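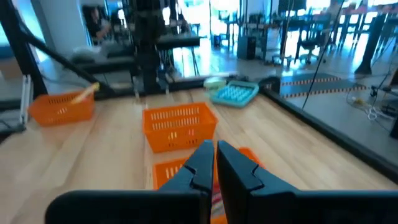
Why would you teach a robot to put things in baskets on a table that never looks the same twice?

Because a robot that practices on a tidy, unchanging table learns that table and very little else. Mix things up every time and it has to learn where to look.

That was the pitch I got over the phone from the Rurnument team back in May, and I'll admit I nodded along without really getting it. So I drove out to Skadmont to see for myself (and got lost in the parking lot, twice). The lab is one big room with more cables than I've ever seen in one place, and I loved it immediately.

The idea goes like this. Most two-armed robots learn sorting from people who steer the arms by hand, over and over, while the software watches. The old approach at Rurnument was to keep everything neat: same baskets, same spots, same few objects. The arms got really good, really fast! Then somebody moved a basket the width of a hand and the whole thing fell apart.

The new method is called Plorkard, and it's almost embarrassingly simple. Before each run, a little program deals out a new layout, like a hand of cards. You might get a pencil here, a calculator there, a plant in the corner if you're unlucky. A person sets the table to match, then does the sorting with the arms, and that's one lesson.

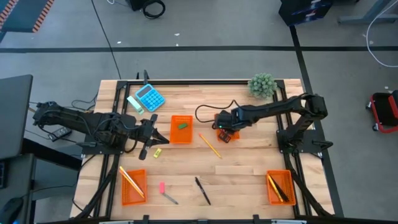 Four baskets, two arms, and pens and pencils to go around.

They collected 299 of these lessons the new way, and then trained a second version on 299 of the old tidy kind so the comparison would be fair. Each version got 122 test runs on layouts it had never met. The tidy version finished 12 of them. The Plorkard version, trained on exactly the same amount of practice, finished 3 times as many.

Now, I can do that math, and so can you. Thirty-six out of 122 is still a robot that fails most of the time, and the team was the first to say so. But it's the same arms and the same hours of work, and the only thing that changed was the mess on the table. I found that pretty thrilling, standing there with my bad coffee.

I got to try steering, too. You think you know how to pick up a pencil until you have to do it through two metal elbows that aren't yours. My wrists kept wanting to turn in ways the

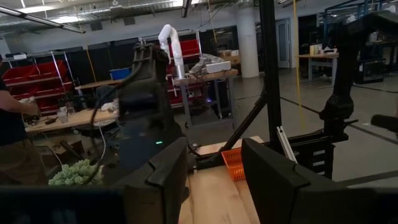
arms wouldn't go, and I kept leaning my whole body to the left like a kid playing a racing game. I got one pencil into one basket. It took me longer than lunch did. The folks who do this all day have a lovely, unhurried way of moving, and they told me the slow runs make better lessons anyway, with fewer little jerks for the software to copy.

What still trips it up? Pens, mostly. A long thin thing lying flat gives the fingers hardly anything to grab, and if the grip lands too near one end, the other end swings around and knocks into whatever's next door. Erasers are easier. Plants are a problem of their own, as the software has a habit of treating leaves as something worth picking up.

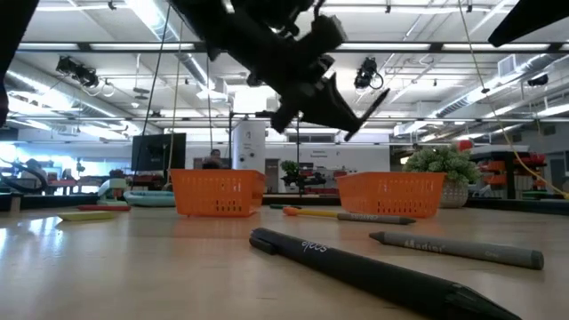 Pens and markers, the hardest customers on the table.

The next step is to take the same method over to the sister lab in Rustad, where the tables are a different height and the light comes in from the other side. The team wants to know how much of the learning travels and how much has to be done again from scratch. My guess is more of it travels than they're letting on, but then I'm an optimist about anything with elbows.

They've asked me back for the Rustad tests, and I've already said yes. I've been practicing at home with kitchen tongs and a cereal bowl, and I can do a pencil in under a minute now.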